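Budget notes for the cloth-handling cell. They live in the repo because the spreadsheet has been "temporarily locked" since September, and because Markdown files don't ask you to enable macros.

## What this folder is

- `wishlist.md`: everything we would buy if money were a renewable resource
- `plan.md`: everything we will buy
- `quotes/`: PDFs, named by whoever saved them, so good luck
- `README.md`: you are in it

If you only need the number for the form, go to **Totals** and skip the complaining.

## Status

Last full pass: 24/12/2018. Yes, that date. Quotes expire at the end of the year and the suppliers know it.

The Bakker quote is good for 13 more days from the date on its cover page. The Pandirell quote has no expiration printed on it, which I choose to read as generosity. Get it in writing before you rely on it.

## What we are budgeting for

One arm and one parallel gripper with a camera at the wrist, working over a tabletop on dark garments and scraps of fabric. The arm is paid for. What's left is the boring stuff, and the boring stuff is where the last plan went over.

| Item | Supplier | Qty | Priority |
|---|---|---|---|
| Fingertip sets, ridged | Pandirell | 5 | must |
| Wrist camera, spare | Umau | 2 | must |
| Diffuse light panels | Bakker | 2 | must |
| Matte work surface | Bakker | 1 | should |
| Cable sleeves | Rullik | 24 | should |
| Second arm | Pandirell | 1 | dream on |

The cable sleeves come in one pack size. We need five. The other 19 will be with us for the rest of our careers.

## Why lighting moved up to "must"

Lighting sat under "nice to have" for two planning rounds. Then the glossy marble-patterned top met the navy cloth, and the argument for a cheaper plan got hard to make with a straight face. Bright reflections on one side of the problem, fabric with hardly any detail in it on the other, and one exposure setting to keep them both happy.

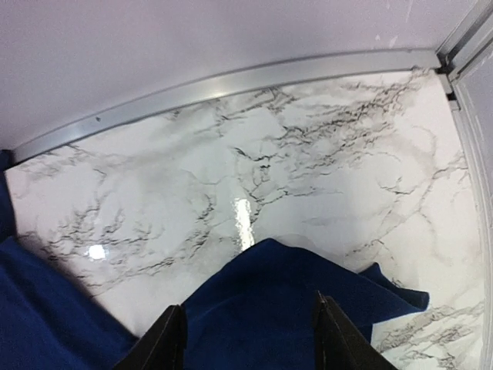

**Maintained by:** the purchasing half of the manipulation group. *Role: equipment planning, quote chasing, keeper of the PO numbers.*

With navy cloth between the fingers you get faint folds and very little else to go on. The marbling doesn't help either. Those dark veins are pattern, and a cheap segmentation step will happily call some of them thread. We could pay for that in software time or pay for a plain matte top. The top costs less than the meeting where we'd discuss the software.

Two things to settle before the surface order goes out:

1. Measure inside the metal rails, corner joint included. The last person to measure went to the outside edge, and we now own a very nice shelf.
2. Ask for a finish sample. "Matte" on a product page is a mood.

## Fingertips are a consumable

Please stop filing them under capital equipment. The ridges wear, the tips get swapped, and finance sends back the form every time with the same polite note. They belong with gloves and tape. Five sets should see us through to the next round, unless someone decides to try zippers again.

## Things we are not buying

- **Vacuum gripper.** Cloth leaks air. We asked for a demo and got a brochure.
- **The Umau service plan.** It covers everything except the connector, and the connector is what breaks.
- **A bigger table.** The arm doesn't reach the corners of this one.

## Totals

Kept in `plan.md` so there's only one copy to get wrong. Don't paste figures here. Shipping goes on its own line. Rullik bills it separately, and last time it cost more than the sleeves.

## Changing the plan

Open a pull request against `plan.md` and attach the quote. If you move an item up, move something else down in the same commit. Requests that start with "while we're at it" will be read last.

## Open items

- [ ] Written expiration from Pandirell
- [ ] Finish sample from Bakker
- [x] Confirm the spare cameras use the same mount
- [ ] Find out who has the spreadsheet locked
- [ ] Decide whether the shelf counts as an asset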